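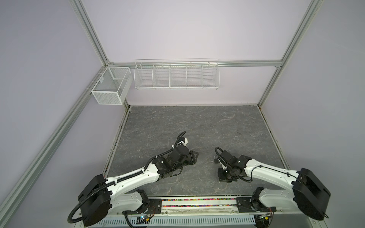
Maksym Zhuravel asked at the break whether a divided basket is worth the money when a row of nails holds keys just as well. Fair question, and we ran out of time, so it goes first this week.

Keys, Padlocks and Other Small Stuff
Handout 3, Jirnthorpe evening course, Looking After a Shared Workroom

Nails vs. baskets
Nails fine for keys. Not fine for padlocks, which end up on the bench, then in a drawer, then in somebodys coat. A basket takes both. The lock and its key live in the same compartment, always. That's the whole system.

Wall baskets, what to look for:
- open wire, so you can see from across the room if a compartment is empty
- long and shallow for locks and keys; the boxy deep kind is OK for gloves, tape, rags
- dividers that go all the way down. Small keys slide under short ones
- mesh fine enough at the bottom. Test with your smallest key before you hang it

Old wide-mesh baskets: line them with a piece of cardboard, cut a little big so it grips. Ugly but works.

Hanging height
Most people hang too high. Reach up with a bent elbow, mark the wall, that's your rim. If you have to look at it from underneath you will not see a single flat key lying in the bottom, you'll only see

the rim and whatever sticks out over it, and you end up feeling around blind.
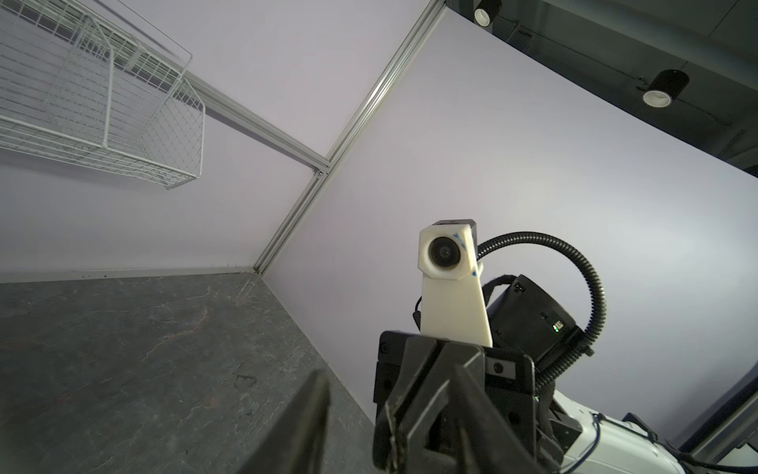
Same goes for light. A lamp directly over the basket is less use than one a bit in front of it, your own head gets in the way otherwise. Daryna Ivanyshyn fixed hers by moving the basket and leaving the lamp alone, much cheaper. Fix to a rail if there is one, otherwise into something solid. No sticky hooks for anything with padlocks in it, please.

Keys: rings and tags
Rule from last time still stands: a ring is a job. One ring = one set of locks you open on the same walk. If two people need it at the same time it is two rings.

Color of the metal tells you nothing reliable. Brass and silver keys get mixed on one ring all the time and people start saying "the brass one" until someone has a copy cut in the other metal. Tag it, or number the head.

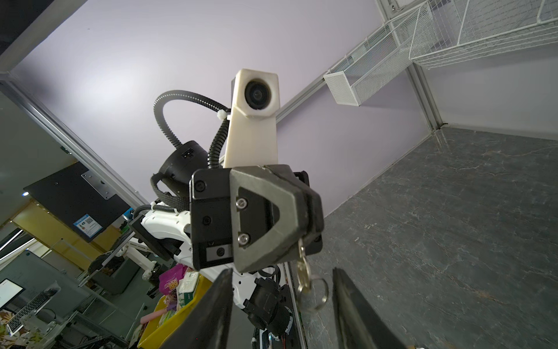
Fig. 3. Small set on a silver ring, brass and silver keys mixed.

Tag wording: number only, never the door. The list of what opens what is kept somewhere else. Florence Carrier's example from the Hlongwane store: 118 keys in a biscuit tin, 14 of them with the street adress written on the tag. Don't.

Loose keys
Anything not on a ring by the end of the session goes in the "don't know" compartment. Tried against the locks once a month. Still unknown in June, it goes out.

Bench exercise (pairs, 20:00 to the break)
One brass padlock, one black padlock, some loose keys. Locks flat on the bench, away from the edge.
- pick up a key and look at the blade before trying it
- key goes straight in, no wiggling. If it needs force it's the wrong key
- turn gently, stop at the first resistance
- match found: lock and key into the same compartment, now, before the next one
- no match: key back down on the bench, away from the ones not tried yet
Swap roles halfway. One tries, one writes.

Shackle check while you are at it: close it, tug, open it again. Sticky ones get a puff of graphite. Oil collects dust so skip it.
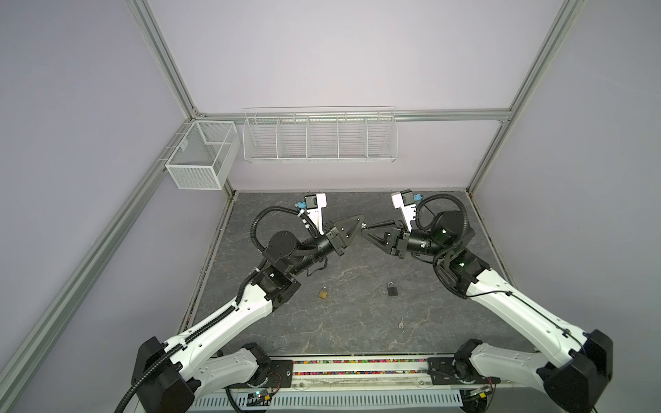

Putting away
Everything back before you wash your hands. Bench last, wiped toward you. Check the gap along the wall as well, small keys love it.

For next time
Read the Allholm sheet on labeling, both sides. Bring one ring from home that you don't fully understand (everyone has one). Write down what each key on it opens before you come, question marks allowed.
Johannes Mofokeng is collecting spare tags, leave them in the tray by the door.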